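Ciridach Help Exchange
Clubs & Classes > Robotics > Student Projects
Search all topics... Go Advanced

Arm keeps losing its grip angle on a flat tool, club demo coming up

Posted by stolow_parent_coach, 2021-12-19

I help run a high school robotics club. By "help run" I mean that I answered an email in July and have had a key to the building ever since. We have nine students, one arm, and a project they named Berhe after a long argument I was not allowed to take part in.

The idea behind Berhe is that the arm picks up a flat kitchen tool, carries it across a counter, lowers it to a cutting board, slides it along the board as if to get under a slice of toast, and lifts. There is no toast yet. Toast is a privilege to be earned.

What goes wrong is the tool. It gets picked up fine. Then somewhere between the pickup and the board it rotates in the fingers, so that by the time it's over the board the tip is at a different angle from the one the students taught. Sometimes it's a small difference and the run goes through. Sometimes the tip digs in and the arm, which has no shame, keeps pushing. We log every run, and we are now at 608 of them. The students can tell you which ones were good. They can't tell you why. 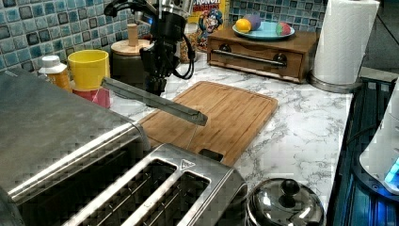 What we've tried so far:

1. Squeezing harder. The club's first answer to everything. It helped a little at pickup and did nothing for the angle later on. One of the kids pointed out that if you pinch a ruler hard at one end it still swings when you poke the other end, and then everybody poked rulers for the remainder of the meeting.

2. Going slower. Better, but now the whole thing takes so long that the audience will have graduated. We dropped the speed setting from 600 to something I'm embarrassed to type.

3. Moving the grasp point. The students wanted to hold it near the middle because that's where it balances. I wanted to hold it near the end because that's where a person holds it. We tried both in one evening, changed the lighting in the same evening, and wrote down neither, so please don't ask which was better.

4. Rubber bands around the fingers. Worked beautifully twice. Then one rolled off and the session turned into a search party.

Two other things that may matter. The counter has a lot on it, on purpose. The students voted for a "real kitchen" over a bare table, so there's a four-slot toaster, a pot lid, a box of cereal, a plate of fruit-like objects and so forth, and the arm has to get over all of it. I've suggested removing a few items and was told that would be cheating. Also, the board sits on the counter at an angle, and I couldn't swear it's the same angle each week. It gets put away between meetings by whoever is nearest.

The demo is for families and a couple of people from the district who decide whether we get a second arm. I would like the tool to arrive at the board pointing where it's supposed to point. Is this a gripper problem, a teaching problem, or a me problem?

Tags: gripper, grasp slip, student project, demo day, kitchen task

Imre Katona

It can be all of them, but start with the gripper, because it's the cheapest to fix and it has no feelings.

Look at where the fingers touch the tool. If both fingertips meet a flat piece of metal or plastic at what amounts to a single spot, you've made a hinge. You can squeeze a hinge as hard as you like and it will go on being one. What you want is contact spread out along the tool, or contact at two separate places, so that turning it means sliding it against the pads.

With angular fingers and a flat handle, I'd do this in order:

First, check that the finger faces are parallel when closed on something as thin as your tool. A lot of student-built or student-adjusted grippers are parallel when open and slightly toed in when nearly shut. Close it on a folded strip of paper and tug. If the paper holds at the tip and slides at the root, or the other way around, there's your hinge.

Second, give the tool a handle. I mean a block, printed or cut from scrap, with a slot for the flat part and two flat sides for the fingers. Make it longer than the fingers are wide. Put a shallow groove on each side for the fingers to drop into and the angle more or less takes care of itself. Your students may call this cheating as well. Tell them every spatula in every kitchen has had a handle put on it by somebody who wanted to cheat.

Third, if they refuse the block, cover the fingers with thin sheet rubber, glued down over the full face. Rubber bands roll. You've already met this fact. Sheet rubber also hides small errors in parallel, up to a point.

About speed. If slower is better, the tool is swinging under its own weight when the arm starts and stops. Leave the middle of the move fast and soften only the two ends. Most controllers keep acceleration separate from speed, and most clubs never open that page. You may be able to put your 600 back and lose nothing.

Now the cable. I see one looping out from the right side of the gripper and back up toward the wrist. Run the whole path slowly and watch that loop the entire time, with one student assigned to do nothing else. On a counter that busy, a loop can catch on something tall, and a small tug at the gripper looks exactly like a mystery. I once spent a month on a mystery of that kind. If it ever touches anything, tie it in closer to the wrist with enough slack left for full rotation.

Then the board. Put two strips of tape on the counter, along two sides of it, and make a rule that no run gets logged unless the board is against the tape. Otherwise you're teaching the arm a different job every week and grading it on the old one.

And have the students pick one of the 608 runs that went badly and one that went well, and compare the tool angle right after pickup. If the angles already differ there, forget everything I said about swinging. The trouble is in how the tool is lying when the arm goes to get it, and the answer is a stand that holds it the same way every time.

rastik_fan_2

just use a vacuum cup. our team did and it was fine

also why is it toast

berhe_build_night

Former member of a club much like yours, now on the other side of the sign-in sheet. I agree with nearly all of what Imre wrote and would argue with the order.

Do the stand first. It takes one evening and a piece of wood with a slit in it. We lost most of a season to "grip problems" that were caused by the tool being laid on the counter by hand, by teenagers, at whatever angle teenagers lay things. Once ours sat in a slotted block the gripper got a good deal more talented overnight.

The vacuum cup suggestion above isn't crazy for picking up a flat thing, but you're going to press the tip along a board, and one cup will let it pivot just as happily as your fingers do. Two cups, maybe. By then you've bought a pump, and the pump is louder than the students.

A few things from the less mechanical side:

Lower the tip until it's just over the board, and stop. Make that a real pause in the program, long enough for a person to look at it. If the angle is wrong, somebody hits the stop button and you've saved a board and possibly a wrist joint. In our demo we told the parents the pause was the robot "checking." It was Kyle checking. The parents loved it.

Then come down with the gentlest push setting you've got. If the controller has a force limit, set it low enough that the arm faults out before it bends anything. A fault in front of the district people is a bit awkward. A spatula launched at the district people is a different kind of meeting.

Write down one change per session. I know. We didn't either. What finally worked was a sheet taped to the inside of the door, with a column for what changed and a column for who changed it, and a ban on touching the light switch unless it went in the first column.

On clearing the counter: let them keep the clutter, but ask them to plan the path so the tool travels high, above the tallest thing, and drops straight down at the board. It's a dull path. It will look slow and stately, which audiences take for intelligence.

As for whether it's a you problem, you let nine students vote on the number of obstacles. So, a little.

stolow_parent_coach

Thank you, all of you. Paper strip test done tonight: holds at the tip, slides at the root. So we have built a very expensive hinge.

The students have rejected the handle block by a vote of seven to two and accepted the sheet rubber. The stand passed without debate, mostly because somebody wanted to use the band saw. Tape is down on the counter. I've also found the acceleration page, which I had been scrolling past since July.

rastik_fan_2, it's toast because the other finalist was pancakes and they ran the numbers on syrup.

rastik_fan_2

fair

Related topics: Gripper pads that don't peel | Setting force limits on a shared arm | Demo day checklists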